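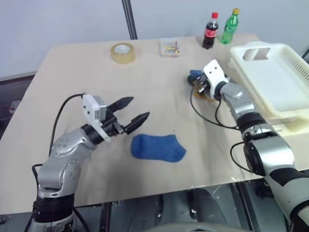 Les chaussettes sont-elles fournies par paires dans Closura ?
Chaque chaussette est enregistrée à l'unité ; l'appariement se fait ensuite par le champ `paire_id`.

Accueil | Fichiers | Versions | Discussion

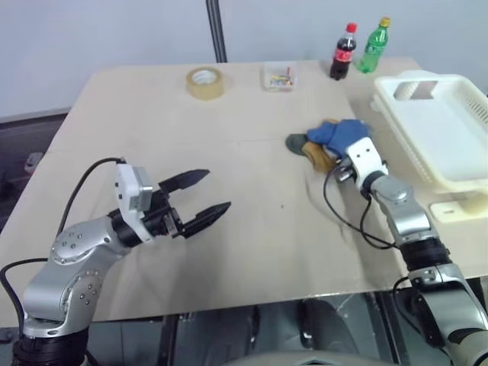 Objets et surfaces

Closura recense de petits objets domestiques posés sur table : textile, ruban d'emballage, boîtes en plastique, bouteilles de soda, bacs. Deux revêtements de table : drap beige clair, carton brun. Environ 900 fiches, réparties en 8 catégories. Taille minimale d'une catégorie : 40 fiches.

Champs : `objet`, `couleur`, `surface`, `paire_id` (textile seulement). Marque non saisie. Les étiquettes suivent le lexique Brikar.

Dernière mise à jour : octobre
Partages : 15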